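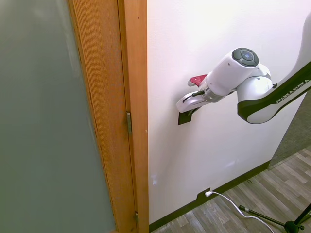 More than one of our regulars at Birnum has told us that a good wooden door with frosted glass makes a room, and I couldn't agree more! So I'm really pleased to say that Stelik is opening its second door showroom, Hotimar, in July. We'll have 16 doors up on proper hinges – swing them as much as you like – plus frames in honey-coloured wood and plenty of frosted glass. Pop in from 10am, kettle's on. Bring your measurements and I'll happily talk frames with you.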